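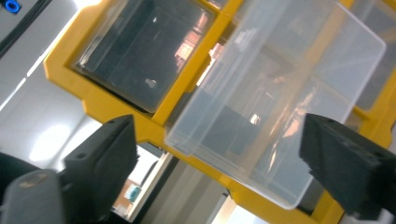

Buying FAQ: Lidside hand-held grippers

Do I need one gripper or two?
Two, if your tasks use both hands. Nodance sells them singly. 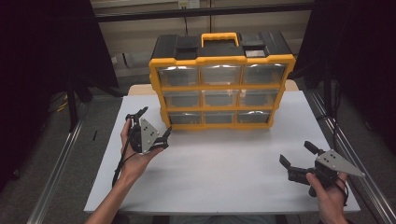
Two grippers and a nine-drawer organizer on a white table.

What should I budget?
Plan on $2,000 for a pair, plus $80 for spare fingers. Props are cheap - a small organizer with clear drawers is enough to start.
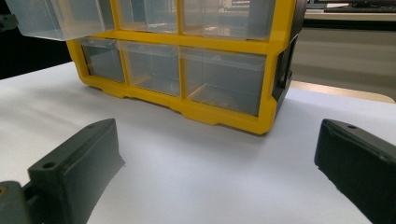
Cables are extra at $39 each. Orders ship in 23 days.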